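Section 2: Setting out the table for dental kits

2.1 Wipe the tabletop with a disinfecting wipe and allow it to dry. Close the lid of the canister.

2.2 Place the clear acrylic box at the left-hand side of the table.

2.3 Lay out the toothbrushes and the small toothpaste tubes to the right of the box. Tubes may stand on their caps or lie flat.

Note: Wrapped toothbrushes must stay sealed until they are issued.
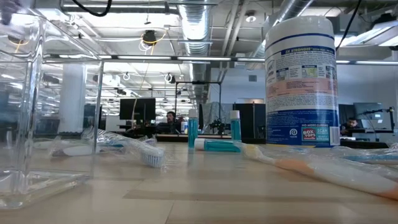
Vunden site asked that the wipes be kept within reach but never packed with the kits, as a canister had gone out in a carton in January. This is now standard practice at all Gelard sites.

2.4 Check each wrapper for splits. Set aside any toothbrush whose wrapper is torn - it must not be issued.

2.5 Put one toothbrush and one tube in each kit. A full order is 252 kits, packed 16 to a carton; the last carton will be part-filled.

Caution: Do not rest heavy items on the tubes.

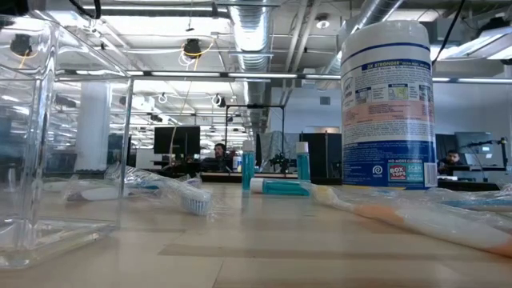 Fig. 2. Toothbrushes, toothpaste and wipes beside the acrylic box.

2.6 Clear the table by 15:00 and return unused items to the store.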